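Search this site Search Go

Working rules for two-armed cells: Gerrit Sithole on the Pustby code

Gerrit Sithole keeps the code of practice for the manipulation cells at Pustby. It was last revised in April and runs to 14 clauses, most of them short. Riaan Shezi, who writes the test procedures at Plostar, put the questions to him.

The first clause concerns handover. "Both grippers may hold the same part, but only one may be commanded to move," Sithole said. "People skip that with light parts. A card will bend long before the arm reports a fault." The force limit during a shared hold is set by the item and written on the job sheet before power is applied.

He is stricter on cables. Every run must have slack at full reach, and the slack is checked by hand with the drives off. Shezi asked whether a software limit would do instead. "No. The limit knows where the joint is. It has no idea where the cable is."

Card holder work, with both arms mounted on the front rail:
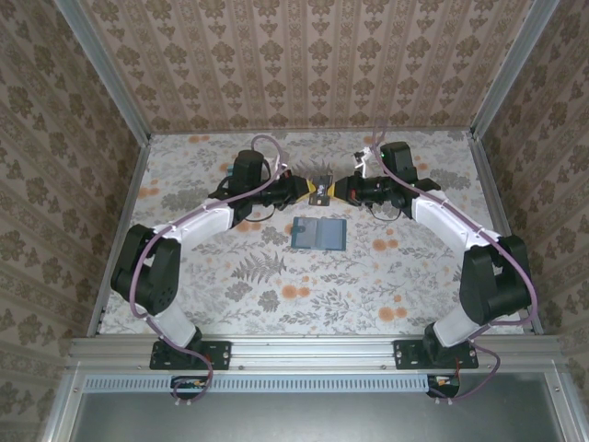
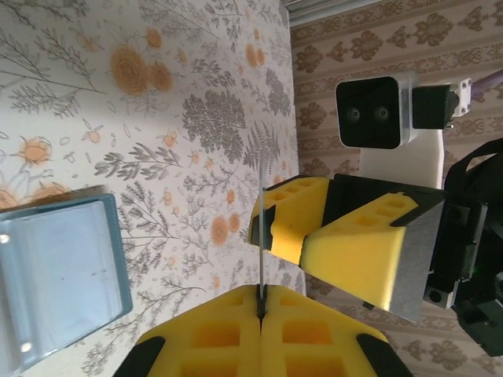
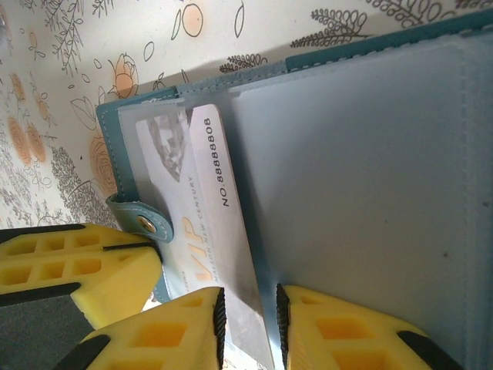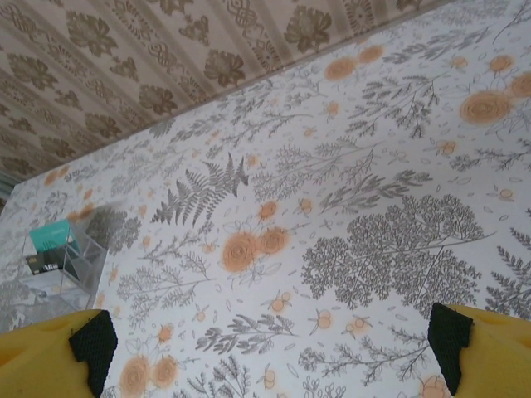 On finger pads, the code asks for inspection every 400 cycles and replacement at 1400, whatever their condition. Shezi thought the second figure wasteful. Sithole accepted that some pads would last to 3000, but said a fixed number is easier to audit than an opinion about wear.

Patterned surfaces have their own clause. A cell approved on a plain floor must be tested again if a printed covering is fitted, and the result recorded separately. The Somoner draft has no such rule, and Sithole has asked for one to be added.

The remaining disagreement is over restarts. Shezi wants a single operator to be able to clear a stop. The code requires 2 signatures, and Sithole does not intend to change it before the next revision.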